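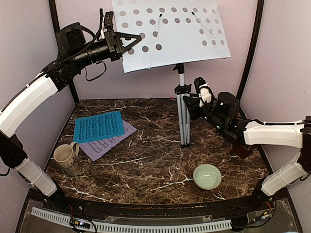

Practicing at a table instead of standing has completely changed my evenings, and I want to talk about small music stands with people who care! I came back to clarinet last winter after a long gap, my back gets cranky when I stand for long, and I used to lean my pages against a cereal box. Then I picked up a stand at Sallau that goes low enough to sit right on the table. It's the kind with the big perforated desk and the two thin wires with black tips that come down over the page, and there's a little knob on the joint under the desk. My two sheets go beside it, the mug stays off to the left, and I'm set for an hour. I paid $58 and I love this thing more than is reasonable. So, who else practices at a table? What do you use, and how do you keep your pages from sliding around?

reedy_or_not
Music Stands, Bags & Other Stuff

Re: Table-height stands, anyone?
posted by bassoonish

Me! Kitchen table, every night after the dishes. I use a full-size orchestra stand with the pole all the way down, standing on the floor between my knees and the table. It looks silly and it works great. My complaint about the perforated ones is pencil. Try marking a breath over a hole and the pencil goes straight through the paper. I ruined a rented part that way and had to write a very sorry email to our librarian.

Re: Table-height stands, anyone?
posted by NerminD

bassoonish, put a sheet of cardboard behind the music and the pencil problem goes away. I've done that for years. I cut up the backs of old sketch pads.

I do like the holes, though. I teach beginners in their own homes, so the stand comes with me to every lesson, up and down stairs, in and out of the car. A solid desk of the same size gets old by the third house.

reedy, which way do you fold it when you put it away? Mine is an Ojala and the desk has to come off first or it won't go in the bag.

Nermin Değirmenci
(flute, recorder, some very patient piano)

Re: Table-height stands, anyone?
posted by reedy_or_not

I don't fold it, ha. It lives on the table and gets moved for supper. But yes, the desk on mine comes off too.

The cardboard idea is so good, I'm doing it tonight.

Re: Table-height stands, anyone?
posted by lowbrass_leo

I'm going to be the grump. I don't like floor tripods on tables. The legs are made for a floor, and half the time people squeeze them in to save space and then hang a 200-page book on top. I had one go over into my coffee, with my music, my wife's library book and the phone all in the way. If you want something on a table, get a proper tabletop stand with a flat base or one of those wooden folding ones. They cost less and they can't tip.

Re: Table-height stands, anyone?
posted by bassoonish

They can absolutely tip, Leo. Mine fell over backward whenever I turned a page in a thick book. I gave it to my sister for her cookbooks.

Re: Table-height stands, anyone?
posted by Olga_O

I'm with Leo on the legs and with bassoonish on the wooden ones. Mine was lovely to look at, but it held everything so low that I played into my own lap. My teacher noticed before I did. With a pole you can at least bring the page up to your eyes.

But open the legs! When I help set up for our community band I go along the row on Monday nights and pull legs out, because everyone leaves them half closed. On the usual folding kind, the braces should be sloping down toward the center pole or close to flat, with all the feet on the ground. Then tighten the collar. If the pole still slides after that, the clamp is worn out and no amount of tape will save it. (I have tried a lot of tape.)

Oľga Ondrejka

Re: Table-height stands, anyone?
posted by reedy_or_not

OK Leo, you got to me. I'll admit I keep the legs almost shut when I'm short on space, and I'd never given it a thought. So I looked at what Oľga said about the braces. With the legs spread, the flat braces on mine run down from the back legs toward the middle, and the center tube stops well short of the foot on the front leg. Each leg has a black rubber end on it too, which I appreciate, since the tabletop is not something I want to scratch.

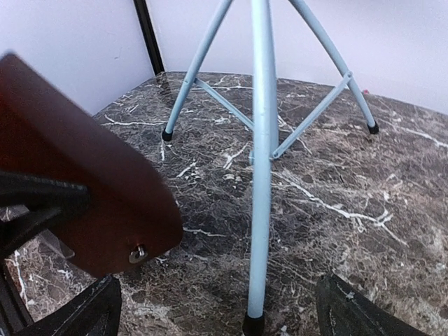
Re: Table-height stands, anyone?
posted by Olga_O

Yes, like that! That's a nice spread. Check the rivets once in a while, especially the ones on the braces. When those get sloppy the whole stand starts to sway, and people blame the pole.

Also keep an eye on the rubber feet. They walk off by themselves. I have a jar of spares and I still end up one short every season.

Re: Table-height stands, anyone?
posted by lowbrass_leo

Better. I'd still turn it so one leg points toward you. A big book pulls forward on a tilted desk, and if there's only air on your side, over it goes.

Re: Table-height stands, anyone?
posted by NerminD

I do the reverse, Leo! One leg pointing away and two toward me, one on each side. I get room between them for my pencil and tuner, and I haven't lost a stand yet. I think the tilt matters more. Beginners lay the desk nearly flat, the book ends up hanging out over their knees, and then it doesn't matter where the legs are.

Re: Table-height stands, anyone?
posted by lowbrass_leo

You're playing flute books. Come try it with the band folder I carry.

Re: Table-height stands, anyone?
posted by quietmute

Longtime reader, and this thread made me sign up. I'm also a table player (muted trumpet, apartment, thin walls). Does anyone have the Divurum one with the clamp? It grabs the edge of the table so there are no legs at all. It's $209, which made me swallow hard, but I've been sketching little drawings of my table with it for a week now and I think I'm in trouble.

Re: Table-height stands, anyone?
posted by bassoonish

A friend at Sotevcombe summer camp had the Divurum. It's rock solid. Measure your table first, though, because hers wouldn't go on anything with a thick or curved edge and she ended up clamping it to a bench. For that money you could buy three of reedy's and have enough left for lunch.

Re: Table-height stands, anyone?
posted by quietmute

My table is round. Well, that was a short dream. What about page wires, do those little arms really hold a book open? I've been using clothespins.

Re: Table-height stands, anyone?
posted by reedy_or_not

For loose sheets they're wonderful. For a new book with a stiff spine, no. I add 4 clothespins and hope. Swinging the wires out for a page turn takes practice as well, and I've sent a whole sonata to the floor more than once.

Update on the cardboard: it works! I can write on my music like a civilized person. I used the back of a calendar, and it's stiff enough that the pages don't flutter when the fan is on either. Thank you, Nermin!

Re: Table-height stands, anyone?
posted by NerminD

Hooray! Now tape two of them together down the middle so they fold like a book, and you can stick them in your bag with the music inside. Use cloth tape. The clear kind splits.

Re: Table-height stands, anyone?
posted by lowbrass_leo

I scanned my whole library, some 3000 pages, and read off a tablet now, so none of you can tempt me with cardboard. It sits on a stand with a flat base.

Re: Table-height stands, anyone?
posted by Olga_O

And what do you do when the battery dies in the middle of a march?

Re: Table-height stands, anyone?
posted by lowbrass_leo

Share with the euphonium.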